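Session 6 notes: the gripper that lied

Okay, these are my notes for the session on the pinch incident, cleaned up a little so that people who missed it can follow along. Bring them to lab, because the worksheet leans on them and I'm not going to repeat the whole story!

Some background first. Our cell runs in leader-follower mode. You hold the leader handle, you move your arm, the follower arm copies you, and when you squeeze the trigger the gripper on the follower closes by the same fraction. The link between the two is a package we call Jilent (written by a grad student two generations back, so be kind to it). Jilent reads the leader's joints and the trigger, sends targets to the follower, and reads back where the follower says it is. Most of you have driven it by now. It's a lot of fun, and it makes people relax faster than they should.

So what went wrong? In September we were practicing grasps on thin-walled parts for the Tahiri exercise. Myung-ja Ryu was driving. She let go of the trigger, the screen said the gripper was open, and her partner reached in to straighten the part. The fingers were still closing. He got his hand out with a red mark on one knuckle and nothing worse, but I've thought about it plenty since then, and I'd like you to think about it too. 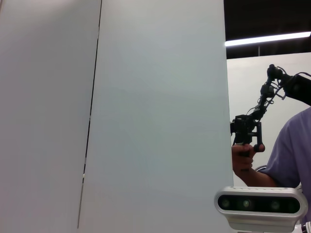
The obvious guess was a sticky trigger, and I'll admit it was my guess. I took the handle apart on my own bench that evening, cleaned the spring, put it back together and felt very pleased with myself. The next day the same thing happened on the third try (with no hands anywhere near it, thank goodness). So the trigger was fine, and I had wasted an evening and one tiny screw that I still haven't found.

Myung-ja did what I should have done first, and went to the logs. Jilent sends the gripper a new target every 19 milliseconds. It also keeps a queue, so that if the follower is busy the targets wait their turn. Normally the queue has one thing in it, or nothing. During the bad grasp it had 55. Work that out: 55 times 19 is 1045 milliseconds, so the gripper was living more than a second in the past. It was faithfully carrying out squeezes she'd finished making a whole second earlier.

Now the nasty part. The screen didn't show the gripper's measured position. It showed the last target sent. Her last target was "open," so the screen said open. Please write this one down: a commanded value and a measured value are different things, and a display has to tell you which one it's giving you. Ours didn't. I had looked at that screen for a year without asking.

Why did the queue fill up? We had added a second data stream on the same line a few days before, and the gripper started missing its replies. Each missed reply made Jilent wait and try again, while new targets kept arriving behind it. There was a watchdog, but it only tripped after 400 milliseconds with no reply at all. Late replies kept resetting it. It was watching for a dead link, and ours was only slow.

What we changed:

The queue is gone. Jilent keeps the newest target and throws away anything older.

Every target carries a time stamp, and the follower side refuses stale ones and holds position.

The screen shows measured opening in large type, with the target in small type underneath.

Gripper force is capped at 30 percent during practice.

Hands go in only after the e-stop is pressed and the driver says "stopped" out loud. The screen doesn't count as permission, even the new one.

About that hold position item, we argued for most of the hour and I don't think we settled it. Holding is good if you're carrying something heavy over the table. If the thing being held is a finger, holding is terrible. Opening has the reverse problem. Come with an opinion, and say what you'd want the arm to know before it picks.

For lab: pull the Komness log from the shared folder, plot target against measured opening on the same axes, and mark the spot where you would have stopped the arm. Then read the Rirnico wiring notes, pages two through five, before you touch any cables.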